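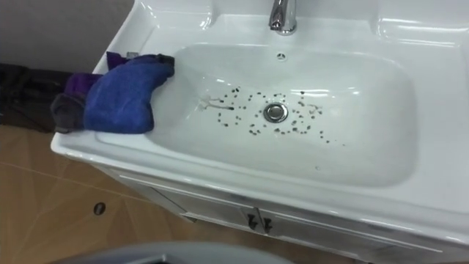
## Trastell Shared Workshop: wiping task, status and decisions requested

To: members of the build list
From: Tahira Virk
Date: 22 October 2019

Dear members,

I write in reply to Asif Mengal's message, which is quoted in part below, and to record the present position of the arm build.

> The group agreed in June that the basin would be the first household task. I have two concerns. The wiping programme was written for a flat board, and a bowl is a different matter, as the hand must follow a slope that changes all the way to the drain. Secondly, the cable bundle hangs free from the shoulder. I should like to know whether it will be tied back before the arm is allowed to move at more than the lowest speed.
>
> I would also ask that the soiling be described in the log in the same words each time. At present one entry says "light", the next says "normal", and I cannot compare them.
>
> Asif Mengal

On the first point, the concern is accepted. The flat-board programme will be kept for reference only. Aqeel Yousafzai has prepared a new path which begins at the rim, follows the inner slope down to the drain and then returns along the front of the bowl. It has 11 stages, and the arm may be stopped safely between any two of them. The sloping side to the left of the drain requires particular care, as the dark particles there lie in the wet streaks as well as around the drain itself. A path which covers only the lowest part of the bowl would miss them.

The cloth is to be placed on the left end of the rim at the start of every trial, at the corner nearest the arm. The blue cloth is the one to be used. The other cloths should stay underneath or be removed altogether, provided that the log states which.

On the second point, Yasir Rana will fit a cable guide to the shoulder. Until he has done so, the following rules apply:

* The arm is to be run at the lowest speed setting.
* No person is to stand between the arm and the door while power is on.
* Cables on the floor are to be checked by hand before each session, from the stand to the socket.

On the matter of the log, three terms will be used from now on: "clean", "spotted" and "covered". Daniyal Siddiqui has agreed to go back through the 69 existing entries and mark those which cannot be placed under any of these terms.

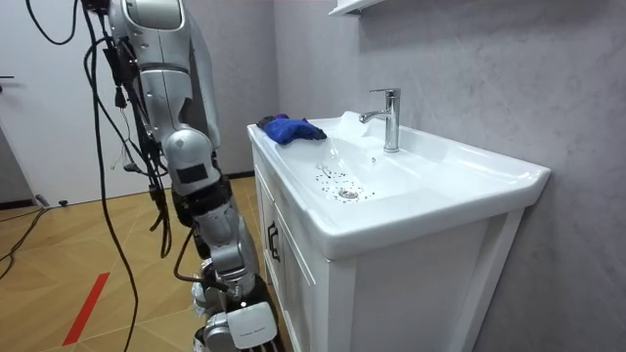
**May members run the arm without a second person in the room?**

Two members must be present whenever the arm is powered, and one of them must remain within reach of the stop button.

## Parts and costs

The shoulder guide will be made in the workshop from existing stock. A replacement connector for the forearm module has been ordered from Jafri, and the cost is to be met from the 200 pounds set aside for repairs. No other purchase is proposed at this stage. Members who have suitable cable clips at home are invited to bring them in.

## Decisions requested

1. Approval of the new path for use at the lowest speed.
2. Approval of the terms for the log.
3. A decision on whether trials with the cabinet doors may begin before the basin work is complete. I would advise against this, although Yasir Rana takes the opposite view and will write separately.

Replies should be sent to the list. Members who object to item 1 are asked to name the stage of the path which concerns them.

Yours faithfully,

Tahira Virk
Secretary, Trastell Shared Workshop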